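Section 4. Bags, and What to Do With Them

The Madigan house at Lekedport comes with a kitchen, a hall closet and, by long tradition, far too many plastic bags. Earlier editions of this guide dealt with bags in a single sentence ("Please keep tidy"), and every guest read it as permission to put them behind the stove. Kumudini Kodikara cleared 115 of them out last September. Section 4 is now longer.

4.1 Before you start

Find a flat surface you don't mind leaning on. Take off the fruit, the mail and Sajib Barua's crossword. If the bag has held anything sticky, wipe it and let it dry before going further. A damp bag folds beautifully and smells like a pond by the weekend.

CAUTION: Plastic bags are not toys. Keep them away from babies, small children and the cat, who has views on this and should be overruled.

4.2 Opening the bag out

1. Hold the bag by its top corners and give it one firm shake over the sink. Receipts live in there. So do onion skins.
2. Lay it on the table and find the opening. Big thin bags hide theirs. Rub the edge between finger and thumb until the two layers give up and part.
3. Put a hand inside and push the corners out from within.
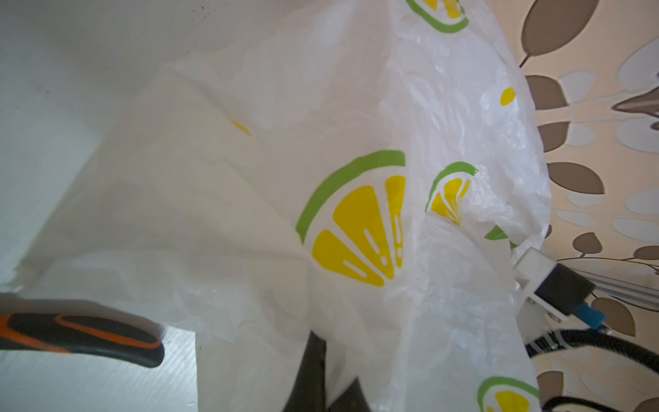

4. Smooth from the closed end toward the opening so the air has somewhere to go. Going the other way gives you a balloon, and you will have to start over in front of whoever is watching.
5. Check for holes. A pinhole is fine for the linen closet. Anything you can get a finger through goes out.

NOTE: The ones with the citrus slices are the good bags. They are for spare pillows and winter blankets. Do not line the trash can with them. Anjana Munasinghe will notice, and she will bring it up at dinner.

4.3 Folding

1. With the bag flat, fold it in half lengthwise, then in half again. You want a long strip. Perfect edges are not required and have never been achieved.
2. Press along the strip with your forearm. It looks silly and works better than your palm.
3. Starting at the closed end, fold the corner over to make a triangle. Keep turning the triangle up the strip.
4. Tuck in the last flap. If it springs open, there is still air inside. Go back to step 2 and be less gentle.
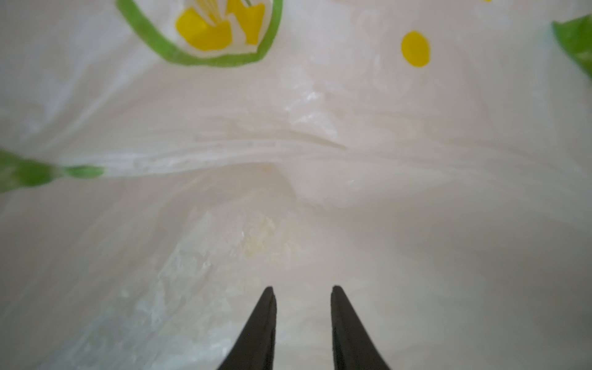

Can I just stuff the bags inside another bag?
You can, and the house did it that way for 12 years. The trouble is that the outer bag ends up the size of an armchair and the one you want is always in the middle.

4.4 Putting them away

Folded bags go in the Dindik tin on the closet shelf, large ones on the left. The tin holds more than 3 rows if you are patient and 2 if you are Prasanna Khan. When the lid won't close, stop bringing bags home.

CAUTION: Keep the tin away from the heater. Warm plastic sticks to itself and then to the tin.

For blankets and pillows, see Section 5. For the stove, see Section 7, and please look behind it before you leave.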